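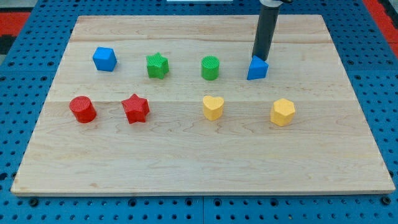 I have fallen completely in love with sorting blocks, and I'm a grown woman with a mortgage!

It started in January when my friend Vy Thái handed me a bag of little shapes she'd been collecting for her classroom and said I could have them for the weekend. Cubes, cylinders, stars, triangles, all in those bright, no-nonsense colors. I put them out after dinner (just to look at them, I told myself) and the next thing I knew it was past eleven and I'd tried every arrangement I could think of.

My favorite puzzle is the two-row one. You set the blocks out on a board in two rows, and the only rule is that neighbors have to share either a color or a shape. A green star next to a green cylinder? Great. A blue cube next to that star? Nope, start again! My nephew solves these in seconds. I need tea and a long think.

A pale board makes such a difference, too. I'd been using our dark kitchen table, where the blue pieces just disappeared, and on light wood every one of them pops. I also love seeing the grain run along between the rows. The red cylinder is the one I keep picking up, and the textured top is so nice under your thumb.

Vy wants her bag back, so I've started a set of my own. I have 3 shapes so far and big plans for the rest. I'm also writing down every puzzle we come up with in an old notebook from our trip to Cáceres, and if you have a good one, please leave it in the comments. Hard ones welcome, my nephew is getting smug.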